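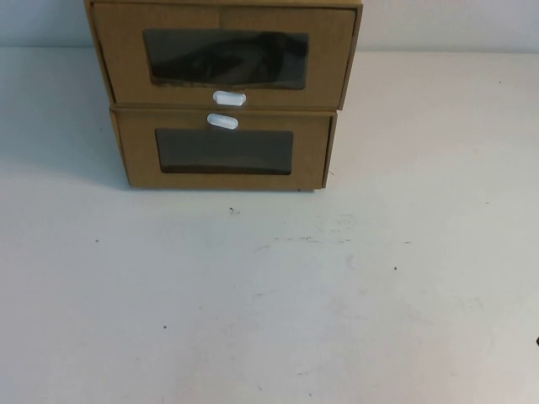
Two-drawer unit, tan cardboard, white oval pull tabs.

Promell Two-Drawer Unit: patterns and build notes

This folder has the cutting patterns, fold guide and repair notes for the Promell two-drawer desk unit. It is a small cardboard organizer, made of two drawers stacked one on top of the other, with dark film windows in the drawer fronts. The first pattern was drawn by Min-kyu Tak for the Brestico workshop. Ye-ji Jin redrew it after the first batch, and those are the files you have now. The old ones are in the archive folder and should not be cut.

Everything is drawn at full size in millimeters. If you print on a home printer, turn off "fit to page" and measure the check bar on sheet 1 before you cut anything. The check bar is 139 mm long.

What's in the folder

patterns/ - five sheets, PDF and SVG: upper case, lower case, upper drawer, lower drawer, windows
fold-guide.pdf - fold directions, one page per part
labels/ - blank drawer labels, sized to fit under the windows
repairs/ - patch shapes for the corners and the window border
archive/ - first pattern, kept for reference
CHANGES.txt - what changed between versions
README.txt - this file

The SVG files have three layers. Cut lines are red, score lines are blue, and glue areas are gray. Some programs hide the gray layer when the file opens, so check the layer list if the tabs look blank.

Materials

For one unit:

Cardboard, single wall, brown on both sides. Sheet 3 is the longest part and needs a piece 400 mm on the long side.
Dark plastic film for the windows. Any thin film that can be cut with scissors will do. We used leftover stock from Demix.
Two oval pull tabs, white. The slots in the pattern fit the Kang tabs. For other tabs, cut the slot last and test it on scrap.
White glue, and clear tape for holding parts while the glue sets.

Film that has been rolled up for a long time wants to curl back. Leave it under a heavy book overnight. If it goes in curled you get wrinkles along the bottom of the window, and they don't come out later.

Building the cases

Score all the blue lines first, with a ruler and the back of a knife. Fold each one once in both directions, then set it in the direction given in the fold guide. Glue the side seams and hold them with tape until they are dry. Build both cases before you join them.
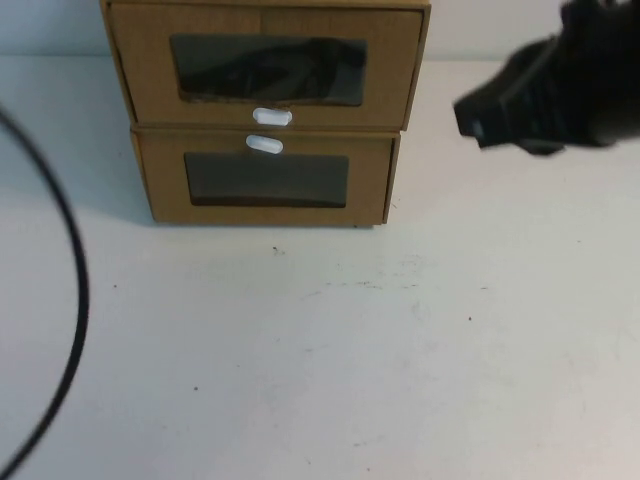
The two sections are not the same width. The upper one is a little wider, and the stack has a small step where the two meet. People building from the first pattern kept trimming the upper case to match the lower one, and then the upper drawer would not go in. Leave it as drawn.

The depth is 175 mm for both cases. Line them up at the back edge and let the front fall where it falls. Glue the whole of the gray area between them, out to the corners. Pieter Claeys glued his only in the middle and the upper case lifted at one side after a week in use.

Building the drawers

Cut the window opening before you fold the drawer front. A new blade helps with the rounded corners. The bottom border of the upper window is the narrowest piece of cardboard in the whole unit and it is easy to leave it ragged, so cut that side first while your hand is fresh.

Glue the film from the inside of the drawer front, with 8 mm of overlap on every side. Keep glue off the visible part. A smear shows up badly on dark film, and wiping it makes it larger.

The upper window is wider and taller than the lower one. Sheet 5 has both shapes marked U and L.

The pull tabs go in last. The upper tab sits at the bottom of its drawer front and the lower tab sits at the top of its own, so they end up close together with the seam between them. Some people don't like this and move the lower tab down. You can do that, but you will then be cutting into the window border. Victor Laizer has a version with one wide tab per drawer that he says is easier for children. It isn't in this folder.

Fit

A new drawer should slide in with light pressure and stop at the back. Push the side walls in slightly with two fingers if it catches. If it still catches, look at the case and not at the drawer. Most of the time a side seam has been glued at a slant.

Cardboard takes up moisture. A unit that fits well in January may be tight in a damp month. Don't sand the drawer for this.

Tape and repairs

Tape is fine for a quick repair, but it should go on the outside of a seam where you can get at it again. Tape on the inside of a case catches on the drawer every time it moves. 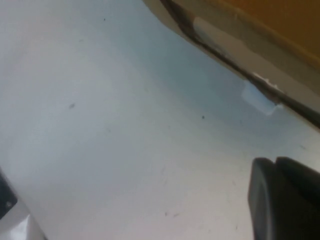 For a seam that has opened along its whole length, take the old tape off slowly, pulling it flat along the cardboard. Pulled straight up, it takes the top layer of paper with it. Run a thin line of glue into the gap with a toothpick, close it, and hold it with fresh tape for an hour.

For a crushed corner, use patch C from the repairs folder. Score it, wet the fold very slightly with glue, and wrap it around the outside. Patch D is for the window border. It covers the front only and it does change the look of the drawer a bit, so you may want to cut one for each side and have them match.

A drawer front that has creased down the middle can be backed with a second layer from the inside. Cut it short of the window.

Using the unit

It is meant for light desk things: pens, cables, cards, tape rolls, small tools. Put the heavier things in the lower drawer. The film is dark enough that you mostly see shapes through it, so if you need to know what is where, use the labels.

The unit should stand on a flat surface, with all of its bottom edge resting on it. Against a wall is good, as the back then can't slide when you push a drawer in. Wipe the table before you set it down. Crumbs and grit get dragged under the bottom edge and wear it down.

To empty a drawer fully, take it out and tip it. Reaching in past the front bends the window.

To move the unit, lift it from underneath with both hands. Please don't carry it by the upper section.
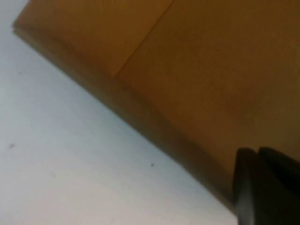 Known problems

Sheet 2 prints with a thin extra line near the left margin in some PDF viewers. Ignore it. It isn't in the SVG.

The label slots are drawn for thick paper. Ordinary printer paper falls out.

The fold guide still shows the old shape for the lower window. Sheet 5 is correct. Jin-sol Hong is redrawing that page.

Left and right are swapped in the text on page 3 of the fold guide, but the arrows are right - follow the arrows.

The archive pattern has no check bar, which is one more reason to leave it alone.

Changes from the first pattern

Lower window made shorter.
Glue area between the cases extended to the corners.
Pull tab slots narrowed to fit the Kang tabs.
Check bar added to sheet 1.
Patch D added.

Use and credit

You may cut, change and share these patterns, including for classes. If you pass on a changed version, rename the folder so it doesn't get mixed up with this one, and keep the names in the credits line. Please don't sell the files.

Pattern: Min-kyu Tak. Redraw and fold guide: Ye-ji Jin. Repairs: Jin-sol Hong. Test builds: Victor Laizer, Pieter Claeys.

Corrections can go in CHANGES.txt under "open", with the sheet number and what you measured.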